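Ticket 388: Wall color looks different in every export
Product: Sterner Room Planner
Status: Open, reopened by customer (2)
Last updated: June

We use cookies to remember your ticket filters. By continuing to browse the support portal you accept this. Manage preferences

Customer, opening message

I am repainting the downstairs of a house built in 1952 and I have been using Sterner to try out wall colors before I spend money on paint. The color I picked is Dreltura from the Panagiotou paint library that comes with your program. In the editor it is a warm gray. When I export a still, it comes out brown. When I print the still, it comes out a third color that I would call mushroom soup.

I have read the help page that says "exported colors are true to life." I would like to know whose life. Please tell me which of the three colors I am supposed to believe.

Sterner support, first reply

Thanks for getting in touch. Color differences between the editor and an export are nearly always caused by the monitor. Please calibrate your monitor and try again. I am marking this as solved for now, and you can reopen it at any time by replying.

Customer

Replying. The editor window and the exported still are open side by side on the same monitor. If the monitor were off, it would be off for both of them. I calibrated it anyway, which took most of an evening, and now both colors are slightly different from what they were and still don't match each other.

Sterner support

Fair point, and sorry for closing this early. Could you try the following and tell us what changes?

Step 1. Open Project Settings and set the color profile to Standard.
Step 2. Turn off Auto Exposure in the export panel.
Step 3. Set the time of day to noon.
Step 4. Export again at the same size as before.

Customer

Done, in that order, with an export after each step.

Step 1: no change that I can see. It was already on Standard. I switched it to something else and back, in case that meant anything to the program.

Step 2: the wall got darker and stayed brown.

Step 3: the wall got lighter and less brown. This is the first thing that has made a real difference, and I don't find it comforting. I don't live in a house where it is always noon.

Step 4: I take it this was the export itself.

I also made a new project with one plain room and nothing else in it, using a color straight out of the library. Same problem. So it isn't my file, which I expect was going to be your next suggestion.

Sterner support

It was, so thank you. We can reproduce this on our side with a new project. A few things are going on at once:

The editor shows library colors without any bounced light. The export does calculate bounced light. A floor with a lot of brown or orange in it will warm up the lower part of the walls, and a light wall will pick up more of this than a dark one.

Library colors also come with a surface finish. Dreltura is set to "Aged Plaster" by default, and that finish adds its own variation on top of the base color. You can change it under Material, then Finish, then Smooth.

Customer

I have now spent some time on finishes, and I have doubts. I can accept bounced light. Real rooms do that, and I have a real orange rug that proves it. But nobody choosing a paint wants the paint chip to arrive with old plaster already mixed into it. If I pick a color by name, I want that color. I would never have found that menu by myself, because it is folded shut under a heading called Advanced.
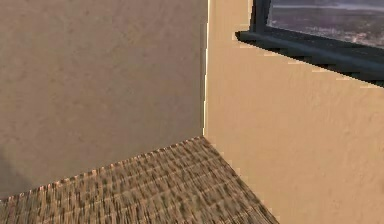
There is also the matter of the number. The library lists a light reflectance value for every Panagiotou color. I sampled the exported wall at 5 spots and got 5 different readings, and none of them was close to the listed one. With the finish set to Smooth they moved closer together but still didn't land on it. So either the listed value is wrong, or the export is, or the value was never meant to be compared with an export, in which case please say so on the page where you print it.

A friend suggested I try Coka, which is free and has far fewer colors. It gave me a flat gray wall that looks like cardboard. I can't say it is right, but at least the editor and the export are wrong in the same way.

Sterner support

We have filed the default finish as a bug. The next update should load library colors with Smooth unless you choose otherwise. On reflectance, the listed value describes the paint under standard lighting and shouldn't be read off a rendered wall. I have asked for a note to be added to the library page. The "true to life" wording belongs to another team and I have passed your comment on to them.

Can we close this ticket?

Customer

No. I was told "solved" once already, before anything had been looked at. I'll close it when the update is out and I have exported the same room with it.

In the meantime I bought a sample pot of Dreltura and painted a square behind the door. It dried to a greenish gray — a fourth color, if anyone over there is keeping a list.

Sterner support

Understood. Leaving this open and linked to the bug. You will get an email when the update is released.

Contact support | Terms | Copyright Sterner, all rights reserved | Back to top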